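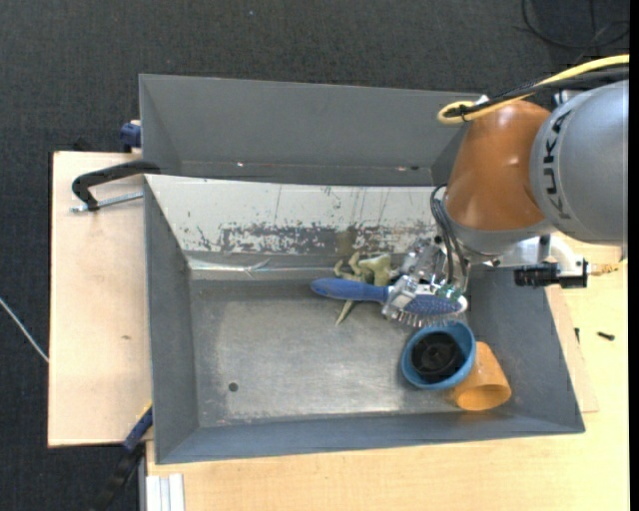

10/28/23
Darkroom + scanning, Odus book

Started late. Printed from the July negs, the Dernham beach rolls mostly. Goal for the day was settle the paper and get the running-kids pictures to look like summer and not like a wet parking lot.

Chem: fresh developer, stop from last session (still yellow, ok), fixer mixed new. Tray 2 has a hairline crack near the lip, moved it to wash duty. Somebody please order another, same size.

Paper: Tatero warm matte, the box opened in July, against the new box. Old box has picked up a little fog on the outside sheets. Threw away the top three. After that fine.

Test strips, neg of girl at the waterline, arms out, hair across her face:
5 sec steps - way too coarse, everything past the second step is mud
2 sec steps - better, 14 looks right for the sand, 18 for the sky
Filter 2 flat. Filter 3 good. 3.5 kills her dress, goes to paper white with no folds in it.
Settled: filter 3, 14 sec base, burn the sky 5 more with the big card. Keep the card moving!! First one has a hard line right across the horizon, looks like a shelf.

Second neg, two boys jumping off the dune. Thin neg, I underexposed it, shot into the sun and trusted the meter like a fool. Filter 4, 9 sec. Grain is big but I sort of love it. Feet are blurred, faces are sharp. One of those where the mistake helps. Keeping it in the maybe pile, opinions welcome, write them on the back in PENCIL. Not pen. Pen came through on the last batch.

Third neg, the wagon. Wanted this one badly and it just doesnt print. Tried 12, 16, 16 with the wagon held back 3. Shadow under the trees swallows the kid pulling it. On the contact sheet you can see him fine, so the info is there. Try split filter next time, soft first then a short hit of hard. Stopped after five sheets, paper is not free.

Scanning. Total for the project is now 2,544 frames scanned, of which 767 flagged as keepers on the first pass. Way too many keepers. The book holds 60. Need to be meaner. Second pass rule I am trying: if two frames are the same moment, only one lives, and decide in under ten seconds. Did the first beach folder that way and it went quick, then hit the sprinkler folder and got stuck for an hour on four pictures that are basicaly the same picture. Left all four in. So much for the rule.

Jaber scanner is putting a thin blue line down the left side again on the color neg. Cleaned glass, line still there. Restarted, line still there. Turned the holder around and the line stays left, so it's the scanner and not the film. Cropping it out for now. Don't use it for finals until it's been looked at. B&W seems ok, or the line just doesn't show up as much. Check at full size before trusting that.

File names - please stop using "final". There are two finals and a final2 in the Odus folder and none of them match. Going with roll number, frame number, initial of whoever scanned.

Color notes, for the six or so color pictures that might get in: skin is going orange when I warm up the sand. Pull the reds back a touch first, then warm. Grass was neon, brought it down by eye, looked right on the screen and dead on paper. Half as much next time. The little sunset one needs nothing, leave it alone, I mean it.

Sequence talk w/ self: opening with the girl at the waterline feels right. Loud picture first, then the quiet ones (hands in bucket, towel on fence), then the dune. Was going to end on the sunset but it's a bit greeting card. Maybe end on the empty swing. Or is that worse. Pinned both on the cork wall, look at them for a week before anyone moves anything.

Dry-down: prints from this morning are darker now than in the wash, maybe half a step. Same as always with the Tatero matte and I forget every single time. So the 14 sec print is really a 13. Wrote it on the box lid too.

Disk: backup drive A copied. Drive B stopped at file 1,287 and threw an error, didn't catch what it said. Re-running overnight, leave the laptop OPEN and plugged in.

To do
- tray
- gloves, medium, box is empty
- split filter on the wagon
- reprint waterline at 13, two copies, one for the wall
- scanner line, call the repair place
- check drive B in the morning
- loupe is missing, the good one. it was on the light table

Fixer is good for one more session, then dump. Safelight off, fan left on.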